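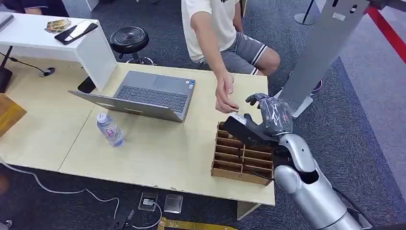
Pideck today announced the general availability of Fastwood 3, a new release of its battery charge management software for business laptops. The release, dated April 2022, replaces the fixed charge limit of earlier versions with a limit calculated for each machine from its own usage record. It is intended for laptops that spend most of the working day on external power, whether in a docking station or simply left open on a wooden table like the silver one shown, with a water bottle lying in front of it. Both cases are handled by the same policy, and no dock is required.

Lithium-ion cells age faster when held at full charge, and faster again at raised temperatures. Many laptops already offer a charge limit in firmware, but the setting differs between manufacturers and is often left at its default. Fastwood 3 reads the available controls on each supported model and presents them to the administrator as a single policy. The supported list now stands at 163 models, of which 116 allow the limit to be changed without a restart. On the remaining models the new limit takes effect the next time the machine is started.
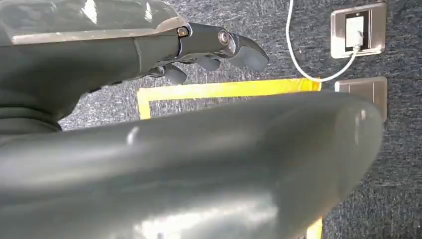 Robotic hand with round silver finger joint and brass-colored screw at the wrist.

Changes in this release

The calculated limit is based on three inputs: hours on external power, depth of discharge when the machine is used on battery, and pack temperature as reported by the embedded controller. A machine that is rarely unplugged is held at a lower charge. A machine that is regularly taken to meetings or on the road is allowed to fill further, and the limit is lifted entirely for a set period when the user requests a full charge from the system tray.

The background service has been rewritten. It now polls the battery at longer intervals when the lid is closed or the display is off, and it writes its log in batches. Administrators who rely on the older log format can keep it by setting a flag in the policy file. The older format will be removed in the next major release.

Reporting has moved to Unside, Pideck's web console. Unside lists full-charge capacity, design capacity and cycle count for every enrolled laptop and marks packs that have fallen below a threshold chosen by the administrator. Reports can be exported as CSV. The separate desktop report viewer is no longer supplied.

Trial deployment

Before release, Fastwood 3 was deployed on 2,559 laptops managed by Tsolakis, a leasing and repair company. The trial covered mixed hardware, including returned units with replacement packs.

"Our technicians were setting charge limits by hand, in firmware menus that do not match from one model to the next," said Eftychia Triantafyllou, fleet manager at Tsolakis. "What we wanted was one policy file and a report we could sort. Replacement packs were the difficult part, as some of them report a design capacity that is plainly wrong. The release version flags those."

"The calculation is deliberately conservative," said Themis Antoniadis, lead engineer for Fastwood. "If the controller returns a temperature we cannot trust, the software ignores it and falls back to the fixed limit – the same behavior as the previous version. We would sooner leave some benefit unused than have a user find a half-empty laptop before a flight."

Known limitations

Fastwood 3 does not support laptops with two battery packs that discharge in sequence. Machines with a firmware password need the password entered once during enrollment. On certain models the charging light stays amber while the limit is active; this is a function of the hardware and does not indicate a fault.

Availability

Fastwood 3 is available now from the Pideck customer portal. Customers with a current maintenance agreement receive the update at no charge. Existing policy files are converted during installation, and a copy of the original is kept in the same folder. The model list, release notes and administrator guide are published in the support section of the portal.

About Pideck

Pideck develops power and battery management software for business laptops. Its products are Fastwood and Unside.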